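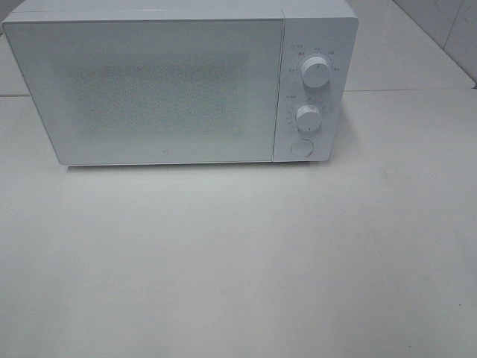 Courses > Food Service Basics > Handouts > Unit 5: Reheating and Holding

Print this page | E-mail this page

UNIT 5 HANDOUT: REHEATING AND HOLDING COOKED FOOD

Instructor: Anong Chareonsuk
Ninby Adult Learning Center, Jiralthorpe campus

Read this before Friday's class. Bring it with you, along with your thermometer and the temperature log from Unit 4. The quiz covers this handout and the first half of the Unit 4 handout.

1. Terms

Reheating means bringing food that was cooked and then cooled back up to a hot temperature. Warming a roll is not reheating in the sense used here. Neither is finishing a dish that was only partly cooked the first time. Partly cooked food has its own rules and we take those up in Unit 6.

Hot holding means keeping food hot after it has been cooked or reheated. A steam table holds. It does not reheat, and you should not use it that way. Cold food put straight into a steam table warms too slowly.

The danger zone is the range from 41 to 135 degrees Fahrenheit. Bacteria grow well in this range. Older books and many home guides give it as 40 to 140. Use the first set of numbers for this course, and on the job use whatever your local code says.

2. Target temperatures

Food that will be held hot for service: 165 degrees for 15 seconds, reached within two hours.
Food reheated in a microwave for hot holding: 165 degrees in all parts, covered, stirred or turned, then left to stand covered for two minutes.
Sealed ready-to-eat food from a commercial plant, opened and heated for the first time for hot holding: 135 degrees.
Hot holding: 135 degrees or above.

The two hours is counted from the time the food leaves the cooler. If it has not reached 165 by then, throw it out. Do not turn up the heat and keep going. Students lose more points on this than on anything else in the unit.

3. Why microwaved food has its own line

A microwave oven heats food from the energy the food takes in, mostly through its water. Most of that happens in the outer inch or so. The center warms more slowly, as heat moves inward from the parts that are already hot. The energy is also uneven inside the oven, so one side of a dish can be steaming and the other side cold.

Three practices deal with this.

Cover the food. A cover holds steam against the surface and evens out the heating. Leave a small vent.

Stir or turn it. Stir soups, sauces and rice at least once, halfway through. If a food can't be stirred, such as a slice of lasagna, rotate it and let it stand the full time.

Let it stand. Heat keeps moving toward the center after the power stops. Take the temperature after the two minutes are up.

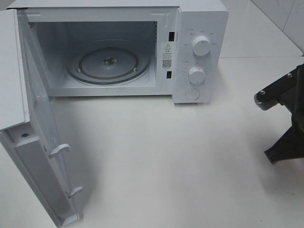 Standing time is part of the cooking time. Plan for it when you work out how long an order will take. A bowl of soup that needs three minutes of heating needs five minutes in all, plus the time to check it.

4. Taking the temperature

Wash, rinse and sanitize the probe before the first reading and between foods. Put the tip in the thickest part, away from bone and away from the container. Wait for the number to stop moving. Then take a second reading in a different spot, and a third if the food is deep. Write down the lowest reading, even if you think it is wrong. If you think it is wrong, take it again and write both.

Check your thermometer in ice water at the start of each shift. It should read 32. If it doesn't, adjust it or get another one.

5. Worked case: the Ratanaporn lunch order

A kitchen has a batch of chicken and rice soup that was cooked and cooled properly the day before. It comes out of the cooler at 10:00 a.m. and goes on the range in one deep pot. These are the readings:

10:00 - 39 degrees
10:40 - 88 degrees
11:20 - 131 degrees
11:50 - 158 degrees
12:00 - 161 degrees

The soup has run out of time at 12:00 and is discarded. The batch was 192 ounces. Work out how many 8-ounce servings were lost, and write two changes to the procedure that would have saved it. Think about the size of the pot and the amount of food in it. Someone in every group suggests starting earlier. Starting earlier does not help, as the clock starts when the soup does.

6. Leftovers of leftovers

The code we follow does not set a number of times a food can be reheated. Our house rule in the teaching kitchen is once. Quality drops each time, and so does the chance that the records are right. Take out only what you expect to serve and leave the rest cold.

7. Before next class

Read Donon Workbook, chapter 9, and do the odd-numbered problems. Problem 7 has a misprint - the starting temperature should be 38 degrees, not 83.

Complete one reheating log at home or at work, with at least three readings and the times. Soup, stew, beans or rice are all fine. Note the container you used and whether the food was covered.

Hand in the log at the start of class. Late logs are accepted until the next meeting for half credit.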